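Skarelico bench notes
11/3/23

Thread on how we keep the Carré cell running. Carré is our two-arm tabletop cell, the one that does the tableware work. A few people asked what the upkeep looks like week to week, so I'm writing it down in the order I do it.

Start with power off and walk the cables. I go from the base of each arm up to the gripper with one hand on the cable the whole way. You feel a flat spot or a nick long before you see it. If a tie has slid, I cut it and put on a new one. I don't try to push the old one back.

The wrist end is where ours wear. The cable has to leave enough loop for the last joint to turn all the way, but the loop can't be so big that it drags on the table when the arm reaches low. I set it with the wrist turned to its far limit, then turn it to the other limit and look again.

Hook and loop ties near the wrist, zip ties everywhere else. We used zip ties at the wrist until June. They bit into the jacket on the left arm and we had a gripper that dropped off the bus every time it rolled past a certain angle. Took two days to find. The break was under the tie and the jacket looked fine.

Next is the frame. The posts and rails are aluminum extrusion and the bolts do loosen. I check the ones that hold the arm mounts first and mark each with a paint pen after tightening. Next time around, a broken paint line means that bolt moved.

If an arm mount has moved at all, stop there and redo the calibration before you do anything else. Don't look at the grippers, don't look at the software. I've wasted whole afternoons tuning a grasp when the base had shifted by the width of a pencil line.

Our reference distance between the two base centers is 655 mm. I measure it with a steel rule, twice, from the same side. If both readings agree and match the number taped inside the cabinet door, I move on.

Then power up and wait. Both bases should go to steady green. We give the arms 15 minutes of slow motion before any check that involves touching things. Cold joints on ours sit a little off from warm ones, and it shows up most when the fingers come down on something thin like a plate rim.

The first contact check is a plate. I put a folded cloth down, a few plates on top, and bring the left gripper to the rim at low speed. 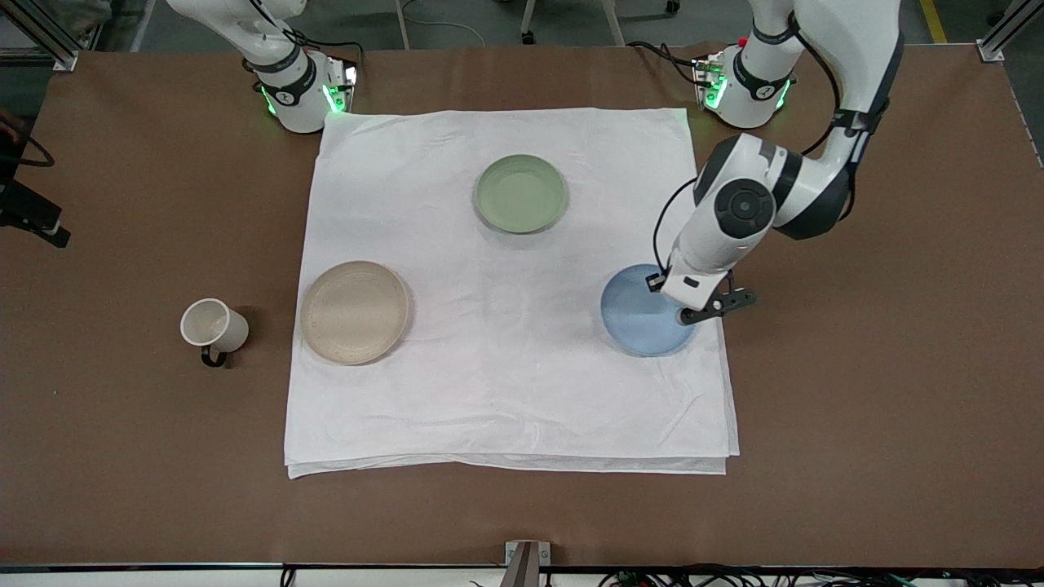

What I want to know at this point is whether the fingers reach the rim at the height the software thinks they do. I stop the arm just short, read the height off the screen, then measure with a feeler gauge. If the two don't agree I write the difference down and do it again at another plate before I touch any settings.

One wrong plate can be the plate. Two wrong by the same amount in the same direction is the arm or the table. Two wrong by different amounts is usually the cloth.

About the cloth. It's there so dishes don't skate on the tabletop when a finger nudges them. It also adds height, and the height changes with how you fold it. We keep the fold the same and press it flat with a hand before each run. I used to skip the pressing. A high crease under one side of a plate is enough to make the rim come up where you don't expect it.

Wash the cloth when it gets grubby and expect to redo the height number afterward. Ours came back from the first wash a bit thicker. Same cloth, same fold, new number.

Plates before mugs, always. A plate is low and forgiving sideways. A mug has a handle, and if the handle is pointing the wrong way the fingers can close on it from the end and push the whole thing over. I don't run mugs until the plate check is clean on both arms.

Finger pads. We get ours from Fleletti and change them as a pair, never one at a time. A fresh pad across from a worn one pulls everything to one side as it closes. You'll see it as an object that shifts just before it's held, and you'll think it's a vision problem. We did.

The last pair came off at 169 hours of run time. They still looked okay from the side. Hold them face to face against a light and you could see the gap at the tips. I log the hours on a strip of tape inside the cabinet door, next to the base distance.

Wipe the pads with a lint-free cloth and isopropyl, let them dry, close the gripper on nothing, and look for a gap. If there's a gap when closed on nothing, something is stuck behind a pad or a finger bolt is loose. Nine times out of ten for us it's a bolt.

Finger bolts get the small driver and a light touch. They thread into the finger body and it's easy to strip. I snug them up, run the gripper open and closed a few times, then snug again. Paint line across the head, same as the frame.

After that I clean the wrist camera. Blower first, then lens tissue. People go straight to the tissue and grind dust into the glass. I also check that the camera hasn't turned in its bracket. The fingers should come into view at the bottom in the same place they did last time, so I keep one saved picture and flip between it and the live view.

If the fingers have moved in the picture, either the camera turned or a finger was put back a little off. Loosen the camera bracket last. It's the one that costs you a new calibration.

The last check is the one with small targets. Cups, one inside another, gripper open and stopped near the big one. It tells me if the camera and the fingers agree about where a rim is, and whether clear-ish plastic is going to give us trouble under that day's lighting.

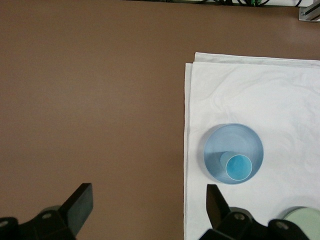 Zustard: how do you deal with nested cups when the outer one is see-through? Our cell keeps picking the inner rim and then the fingers land inside the big cup. We lowered the exposure and it got worse.

Yes, we had the same thing. Exposure didn't help us either. What did help was moving the stop point. We bring the gripper in from the side and pause lower, so the outer wall is closer to the camera than the inner rim is. From straight overhead the two circles compete and the stronger color tends to win.

The other thing to try is softer light. We had one bright lamp on the side and it put a hard line across the inside of the cup. The software read that line as an edge. We took the lamp away and left the overheads on. Fewer false rims right away.

Zustard: do you recalibrate the camera every time you do the cup check?

No. Only if the fingers have moved against the saved picture, or if the cup check misses the same way twice. Recalibrating when nothing is wrong just gives you a slightly different set of numbers and then you can't compare with last week.

Back to the list. When both arms pass plates and cups, I run a set of slow picks and places and stay at the table with a hand near the stop. The set is 134 cycles. It's an odd number to pick. It came from how many fit in before lunch when we first wrote the routine and we've kept it so the logs line up.

During that run I listen more than I watch. A joint that's starting to go dry has a faint tick at one point in its travel. Our right arm had one in the shoulder. We wrote down the angle where it ticked, and when the service tech opened it up that was the first place looked at. Writing the angle down saved time.

Things I look for with my eyes: a cable that lifts off and slaps back, a finger that closes a hair later than the other, a plate that turns while it's being lifted. Any of those and I stop the run and go back to the step it belongs to. I don't finish the set first.

The cables at the front of the table are still a mess and I know it. The plan is a tray under the front rail with the power runs on one side and the signal runs on the other. I have the tray. I don't have the afternoon. Until then everything gets a label at both ends, and that matters more than tidy.

Labels: printed tape, flagged around the cable, clear sleeve over the top. Marker on masking tape lasts until somebody wipes the table down.

The clamped gear on the side of the table gets checked too. It's easy to bump when you lean in to reset dishes. I give it a push with one finger. If it gives, I tighten the clamp and look at its cables while I'm down there.

Spares we keep in the drawer: two pairs of pads, finger bolts, one gripper cable, one camera cable, a bracket screw set, ties of both kinds, a paint pen that works. The pen is the item that's always missing.

What I don't do: grease anything on the arms myself, swap parts between left and right to see if the fault follows, or update the controller the same day as a pad change. The swap trick sounds clever, but on this cell each gripper has its own offsets and you end up with two arms that are wrong.

If I only had time for three of these it would be the base bolts, the finger bolts and the wrist cables. Almost every stop we've had on Carré came from one of those.

Will post the tray layout when it's in. Next job is a new pair of pads on the right gripper.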